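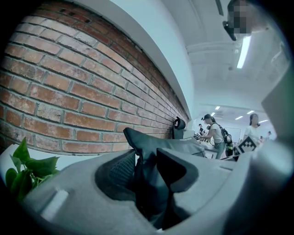
Fig. 4. Brick wall and ceiling lights, test room.

4. Measuring the speed of sound in air (two-microphone method)

Read section 3 first if the Pleltora box is not set up yet. Allow 40 minutes for the first run, less after that.

You need: Pleltora timing box, both mics, the long cable (the short one won't reach), tape measure, thermometer, wood clapper. Headphones optional.

4.1 Placing the mics

1. Clear a straight line down the room. Chairs out of the way.
2. Mic A on its stand, at one end. Mic B at the other end, same height, both pointing at the clapper spot.
3. Measure tip to tip, not stand to stand. Write the distance down in centimeters. We use 269.
4. Clapper goes behind mic A, in line with both mics. Min. 100 cm back.

NOTE: off to the side gives a short path difference and the speed comes out too high. Most common mistake by far. Check the line with string.

CAUTION: tape the cable down. People do trip on it.

4.2 Box settings

5. Mic A to input 1, mic B to input 2. If swapped you get a negative time, no harm done, just swap back.
6. Power on. Wait for the steady green light.
7. Mode knob to DELAY.
8. Gain on both channels at 4 to start. Clap once. Red light = too much gain, turn down one step and try again. No light at all, turn up.
9. Keep both gains the same. Uneven gain shifts the trigger point and you'll never find out why the numbers are off.

4.3 Taking readings

10. Read the thermometer. Write it down now, not afterwards.
11. Everybody quiet. Fans off if you can.
12. One sharp clap. Read the delay in milliseconds.
13. Press CLEAR. Wait for green.
14. Repeat til you have ten good readings. Cross out any that are wildly different but leave them legible.
15. Average the good ones.

CAUTION: don't clap right next to mic A. The capsule is not built for it, and neither are ears.

4.4 Working it out

16. Distance in meters divided by delay in seconds. Remember the delay is in milliseconds so divide by 1000 first.
17. Compare with 331.3 + 0.6 x temperature in Celsius. At 20 degrees thats 343.3 m/s.

With 2.69 m and 20 degrees, expect a delay near 7.8 ms. If you get double or more, mic B is missing the direct sound and catching an echo. Raise the gain on both, or hang a blanket on the nearest hard wall.

4.5 Problems

Error 40: no signal on input 2. Loose plug, usually.
Error 41: both inputs triggered together. Mics too close, or something bumped the table.
Readings jump around: softer clapper, or the room is too noisy. Try again at lunch.
Green light blinks: battery low. Replace all four, dont mix old and new.

4.6 Putting away

18. Box off before pulling the mics.
19. Coil the long cable loosely. Not round your elbow.
20. Foam caps back on.

Spare mics come from Marijke Boersma, Wednesday only. For box repairs see Régis Marty. Underwater version of this test is section 6, uses different mics, do NOT use these ones.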